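Print this page | E-mail this ticket

Ticket 1091: Ferry leg missing from Skekville itinerary
Product: Wikunport trip planner
Status: Solved

Reported by customer:
Booked four nights in Girham, then the boat across to Skekville. The confirmation e-mail lists both stays, but the ferry is gone from the itinerary in the app. The card was charged for it. We leave in September and I need the boarding code.

Log

09:20 Found the booking. Both hotel stays show as confirmed. Ferry shows as "held" on our side and "issued" on the operator's side. Paucar handles the crossing.

09:45 Asked customer to sign out, sign back in and pull down to refresh. No change. Same result in a browser.

10:30 Compared with other bookings on the route. The ones that work all start in Skekville. Trips starting in Girham lose the ferry if the hotel was changed after payment. This customer had swapped hotels once.

11:15 Called Paucar. Ticket is valid and seats are kept. They re-sent the boarding code by e-mail. Customer has it.
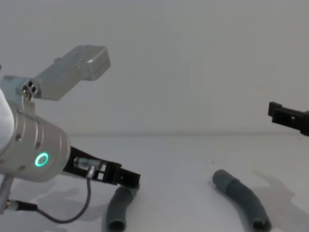 13:05 Re-linked the ferry by hand under Bookings > Transport > Attach existing. The app needs a refresh before the leg appears. Watch the small ring next to the crossing: it should be bright green, like the light on the arm's silver joint in the photo. Gray means the leg is still held, so attach it again.

13:40 Customer sees the ferry at the right time, with luggage included. Passed the hotel change fault to the app team as item 311. Until it is fixed, check the ferry leg on any Girham trip after a hotel swap.

14:10 Closed. Customer can reopen within 20 days by replying to the ticket e-mail.

4 comments | Share

Contact support | Copyright Wikunport | Back to top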